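Section 4: Placing the Loveseat and Dressing It

Applies to the Drustell two-seat loveseat, model 1346, in gray-brown microfiber. Revised April 21, 2019.

Read this section after the feet and the back have been fitted (Section 3). The loveseat should be standing on its own feet, with all plastic film removed from the underside.

4.1 Choosing the spot

1. Measure the wall. The loveseat is 1589 mm wide from the outside of one armrest to the outside of the other. Leave a hand's width free at each end.

2. Keep the back clear of radiators and out of direct sun. Microfiber in dark colors fades unevenly.

3. If the loveseat stands next to a second Drustell seat, set the larger piece first and bring the other up to it. Armrests may come close to each other but should not press together. The filling takes a set if it is squeezed for weeks.

4. Check that doors still open fully.

CAUTION: On tile, marble or any other polished floor, lift the loveseat to move it. Two people are needed. Dragging can scratch the floor and loosen the front feet.

NOTE: Felt pads for hard floors are in the small bag marked 636. Press one onto each foot and leave the loveseat in place overnight before using it.

4.2 Settling the upholstery

The seat and the tufted back are packed flat and need time to fill out. Expect some creases for the first two weeks.

1. Pat the back sections with an open hand, working from the middle toward the armrests. Do not pull on the stitched channels.

2. Press down on the seat several times along its full width, then smooth it toward the front seam.

3. Brush the armrests in one direction with a soft clothes brush. Microfiber shows lighter and darker patches depending on which way the nap lies. This is normal and can be brushed out at any time.

NOTE: A slight dip in the middle of the seat is part of the design. If one side sits clearly lower than the other, check the feet again as described in 3.6.

4.3 Adding cushions

Loose cushions are not supplied with model 1346. Any cushion of ordinary size will do. Covers from the Stesel range are sold separately and fit most square fillings.

1. Shake each cushion and push the filling back into the corners.

2. Take the cushion by two opposite ends and hold it in front of the seat where it is to go. Held at a slant, a soft cushion goes in more easily between the armrest and the back.
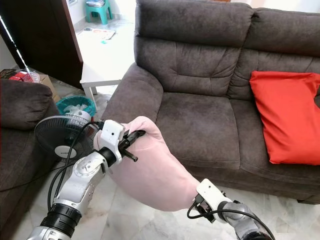 Figure 4-1. Pink cushion held at a slant in front of the left seat. Red-orange pillow in place on the right.

3. Set the lower edge on the seat first and let the cushion lean back. It should rest against the tufting without being wedged.

4. Place the second cushion on the other seat. One cushion per seat leaves enough room for two adults – more than that and they end up on the floor.

CAUTION: New covers in red, orange or dark blue can give off color when damp. Wash them separately before first use and let them dry completely.

4.4 Taking cushions off for cleaning

Clear the cushions away before vacuuming the seat. Start with the one nearest the armrest you will be working on. A cushion can be put down on the floor in front of the loveseat for a moment, provided the floor has been swept.
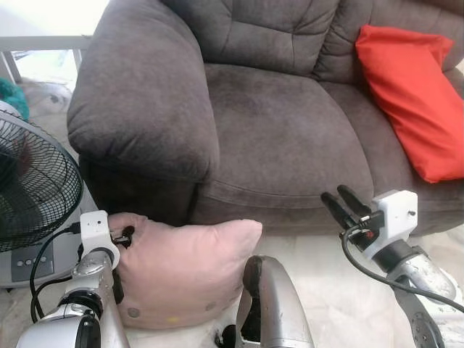
Vacuum with the upholstery nozzle on low suction. Go along the horizontal channels of the back first, then the vertical ones, then the gap between the seat and the armrests. Crumbs collect in the seam at the front edge of the seat, so run the narrow nozzle along it at the end.

For marks on the fabric:

1. Blot with a dry white cloth. Do not rub.

2. Dampen a second cloth with lukewarm water and a drop of mild soap. Work from the outside of the mark toward the center.

3. Blot dry and leave for several hours. Do not use a hair dryer. A fan on its low setting is fine.

4. Brush the nap once the fabric is dry.

Wumbei fabric cleaner may be used on this upholstery. Try it on the back panel, low down, before using it anywhere else.

CAUTION: Do not put cushions back on a damp seat. Trapped moisture leaves rings that are hard to remove, and pale covers may pick up color from the upholstery.

4.5 Weekly care

Turn loose cushions around once a week so both faces get the same wear. Swap them between left and right if one seat is used more than the other.

Missing pads or feet can be ordered from Irimex, the parts supplier. Quote the model number and the number printed on the bag.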